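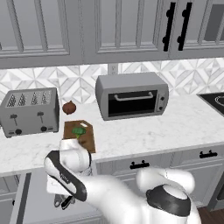 Broccoli floret on a cutting board (computer rendering)

Bakke Redoubt

Bakke Redoubt is a former earthwork fort on the north bank of the river Festska, opposite the town of Zomton. It was built in the late eighteenth century to guard the river crossing and the grain stores on the Zomton side. Most of the outer bank survives. The buildings inside it are known only from excavation and from two manuscript plans.

Site

The redoubt stands on a low gravel ridge between the river and the old Livico road. The ridge floods on its southern edge in most winters, and the builders left that side without a ditch. The outer bank is 1,266 metres long, measured along the crest, and encloses an uneven five-sided area. The entrance was on the north-west, away from the river, and was covered by a small detached bank that has since been ploughed flat.

The name comes from the farm of Bakke, whose land was taken for the works. The farmer was paid in two instalments, the second of them nine years late.

Construction

Work began in spring and was expected to take one season. It took three. The first line of the bank was laid out too close to the water and slumped in October of the first year, after which the whole south face was moved uphill. Timber was floated down from Livico, but the rafts could not pass the mill weir at low water and much of the wood was carted the last stretch.

The labour was done partly by soldiers and partly by men from the surrounding parishes, who owed a fixed number of days with spade and barrow. Complaints about this duty fill several pages of the Zomton town book — the chief grievance being that the days were called during harvest.

Garrison

The earliest surviving muster lists 562 men of all ranks. Numbers fell quickly afterwards, and for much of its life the redoubt was held by a single company. Rations were drawn from the Zomton stores and ferried over twice a week. When ice stopped the ferry the garrison bought bread and salt fish from Livico at its own expense, and the claims for repayment are among the best records of daily life at the site.

The redoubt was never attacked. Its guns were fired at a target raft each summer until the powder allowance was cut. The last garrison left when the road bridge was built upstream, and the bricks from the magazine were sold at auction.

Excavation

The interior was farmed until the last century. Trial trenches found the footings of two barrack blocks, a well and part of the magazine floor. A fuller excavation led by Lies Cuypers recorded 2,938 finds, mostly clay pipe stems, buttons, nails and animal bone. Cuypers argued that the eastern barrack had burned and been rebuilt on a smaller plan, although neither manuscript plan shows the change.

The bank and ditch were placed under legal protection on 2020-11-04. The site of the detached bank lies outside the protected area and is still under crops.

See also

Festska crossing
Livico road
Zomton town book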